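Keeping eggs and bowls in order on a wooden worktop

Posted Nov 2, 2022 in Kitchen Tips

Most of the mess in baking happens before anything goes in the oven.
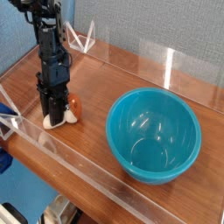 Get the bowl out first and put it where you mean to work, well away from the edge. A deep plastic one is best for eggs and batter. It doesn't chip and it weighs next to nothing, though it will slide about when you whisk. A damp cloth folded under the base stops that.

Eggs roll. On a polished table they roll further than you'd think, so only take out what the recipe needs and leave the rest in the box. If you have to put one straight down on the wood, lay it on its side and keep a hand near it until it settles.

Crack each egg into a cup before tipping it into the bowl. One bad egg in a cup is easily thrown away. One bad egg on top of 4 good ones and the sugar is not.

Raw egg on varnished wood should be wiped up with cool water and a drop of washing-up liquid. Hot water sets it. Dry the table straight after, going with the grain, and you won't get the dull patches that show up under the kitchen light.

Plastic bowls hold on to grease, and egg whites won't whip in a greasy bowl. Wipe the inside with a little vinegar on kitchen paper and let it dry. If whites still won't stiffen, use glass or metal.

Don't use a scouring pad on a shiny bowl. I did this to a Putico one in September and it has stained with every curry sauce and tomato since.

Filed under: Baking, Eggs, Worktops
Previous tip: Getting lids to match their tubs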